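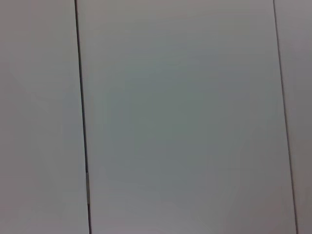 Rodside Manipulation List
Re: jaw choice for woven stuff, and wrist cam settings
From: Iason Christodoulou
Date: December 14, 2025

Despina, all,

Quick one, have to give the bench back tonight. Replies inline, sorry for the mess.

Despina Konstantinidis wrote:
> We are about to order jaws for the basket job and I can't decide between
> the Grundero narrow ones and the Jiang soft pads. Did you ever finish the
> comparison you promised in March? Mostly I want to know about rims. Our
> baskets are woven, thick edge, and they come stacked or half stacked, so
> whatever we use has to take the top one without dragging the next along.

Half finished. Narrow jaws are done, pads had a first go only, so take the pad bit with salt.

Narrow Grundero jaws on a rope-type rim: good. Better than I expected. The tips find the dips between the strands and stay there. 200 grasps over the fortnight, all on the side rim, none on the corners. I gave up on corners early, the rim curves away and one tip ends up with nothing behind it.

Jiang pads: fine on smooth bins, meh on weave. They squash over the top of the rim and feel solid, then the basket swings round the grip point once you're moving. Might be the pressure setting. I had it at what the sheet says for cardboard and never got round to changing it.

On the stacking. Depends how they sit. Nested square is the hard case, there's hardly any rim to get at. Tilted and offset is much easier, you get a clear bit of edge with air on both sides. What I do now is open to 30 mm, come in level from the side, close, wait half a second, then let go of stiffness in the wrist before lifting. Skip the wait and you pull sideways. I skiped it for two days before noticing. 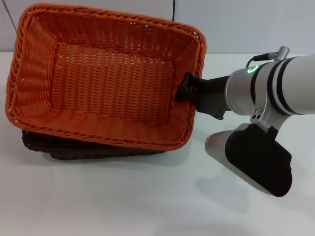

Narrow jaws on the right-hand rim, orange basket tilted over the brown one.

> How are you running the cable? Ours keeps catching.

Ours comes out of the connector at the top and curves down along the joint. Leave slack there or it goes tight when the wrist rolls. Don't tape it flat, I did and it pulled the tape off inside a morning. A loose clip would be better – haven't got one yet.

> Also, does the wrist camera help at all or is everyone just using the
> head view?

Both, but for different things. Head view picks which basket and which side. Wrist view is for the last bit, and only if it has something to look at. Point it at plain pale panels and autoexposure starts hunting, depth goes to mush, and the tracker happily locks on to a seam. I've fixed exposure by hand and told the planner to ignore wrist depth untill the jaws are near the rim. Crude but the false starts have mostly gone away.

Dark basket is worse than the orange one for this by the way. Strands all run together in the wrist view. If you have any say over colour, go light or bright.

> Controller? You were swearing at the Flellmont one last time.

Still am, less. The new firmware doesn't drop the gripper state on reconnect, so that's the big one sorted. Force readout still lags. I've set the close threshold at 5 N and stop trusting anything it says for the first moment after contact. Log from the last long session is 1,319 lines and most of them are the same warning about the tool payload, which I have set, twice, and which it forgets on power down. If anyone knows where it actualy stores that please shout.

So for your order – narrow ones, get a spare pair of tips as well, the edges were a bit polished at the end of mine. I'd hold off on the pads until I've tried them at lower pressure. Can do that after the break if someone reminds me.

> Would you share the config?

Yes, tomorrow. It has our network stuff in it and I need to strip that out first. Offsets will be wrong for your mount anyway so measure your own, don't just paste mine in.

Oh and the approach speed question from the other thread, I run slow for the last stretch and full speed everywhere else. Haven't tuned it.

Got to run,
Iason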